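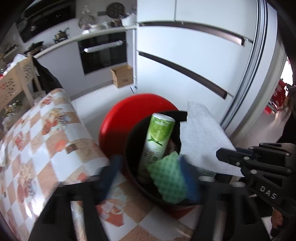

The Big Kitchen Clean at Hartley

Hartley has been our home for five years and the kitchen has never had the going-over it deserved, so this November we finally set aside a whole day for it. Out came the buckets, the sponges and every old cloth we could lay hands on, and I loved it far more than I expected to! These are my favourite bits, with a few notes for anyone planning the same.

The red bucket
My trusty companion. I line it with a black plastic bag and carry the sponges in it from one end of the kitchen to the other, and a cloth goes over the rim where I can grab it. I've owned smarter ones, but that red cheers me up every time.

Two sponges
Green for the worktops, blue for the floor. I used to mix them up constantly and now I never do, mainly because the green one has a wavy, bubbly surface and I can tell it by feel.

The fruit and flower oilcloth
Cream and white checks with orange and red all over it, and I will not hear a word against it. It wipes down in seconds with warm water and a drop of Zollero, and we eat every meal on it.

The carved chair
I have a real soft spot for the flowers cut into the back. An old toothbrush gets into the petals beautifully. Do it with the radio on, it takes ages.

White cupboards
Lovely to look at, terrible for fingerprints. I started with the handles and worked outwards, and the difference by mid-morning was wonderful.

The oven
Saved for after lunch, when I had my strength back. Gemlow paste on the inside, left for 19 minutes (the tub says 20, I got impatient), then plenty of rinsing. The silver handle only wanted a dry cloth and a bit of elbow grease.

Floor tiles
White tiles show everything, so they came last of all. I did them on my knees with 700 ml of vinegar in a big bowl of water, going backwards towards the door — and then remembered I'd left the kettle on the far side.

Bubble wrap
We keep every scrap. The good jugs go into it whenever the shelves are being washed, and the spare sheets get folded up for the next trip to Punine, when half the crockery comes with us again.

Tea, half past four
Two mugs, the last of the ginger cake and very sore knees. The larder is next, and I've already started saving cardboard boxes for it.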